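Subject: Re: [plevitz-mens] Changes to the Brulden Cup format

On Saturday the match committee chair wrote:

> Starting in September the Brulden Cup will go from match play to
> a two-day net stroke play event. Handicaps will be taken at 100%
> as of the entry deadline. Entry goes from $50 to $116, which covers
> both rounds, carts and the Mideck live scoring service. We think
> this will bring more members out and give everyone two full rounds.
> Please reply to the list with comments.

You asked for comments, so I have a few.

First, "bring more members out." Based on what? Antoniuk Hills went to net stroke play a couple of seasons back, and I've played in theirs both years. I didn't see a crowd. What I did see was five-and-a-half-hour rounds, with people grinding over four-foot putts for a net 9 that would have been conceded in match play. 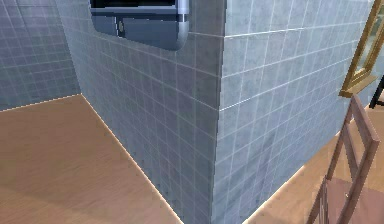 Second, the handicaps. Full handicap at stroke play over two rounds is going to reward whoever has the softest index at the deadline. We all know how few summer scores get posted at Plevitz. In match play one blow-up hole costs you one hole, and a padded index helps a guy for maybe a round or two before he runs into somebody hot. Is anyone going to check posting records before September? If so, I'd like to hear who and how. "We'll keep an eye on it" is what we were told about the spring four-ball.

Third, the money. Going from $50 to $116 is more than double. Carts are extra now and a lot of us walk, so will walkers get a lower rate? The message doesn't say. It also doesn't say how much of the $116 is Mideck. I have nothing against live scoring, but the last time we tried it the leaderboard froze on the 11th hole and we ended up adding cards by hand in the grill room anyway. I'd want to see it work for one ordinary weekend before we pay for it.

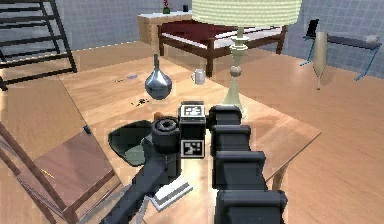 *Black arm with two square markers, over a light wood tabletop.*

If the purse is staying at 500 then please say so, and say how it will be split. Gross and net? Flights? With a single net prize the low handicaps will skip it, and they're a good part of the field.

I'm not against trying something new. Run the stroke play as a separate event in the fall, charge what it costs, and see who signs up. Leave the Cup alone for another year. If the sheet fills I'll say I was wrong on this list.

Also, the message doesn't mention ties. Playoff or card-off?

A walking member, Plevitz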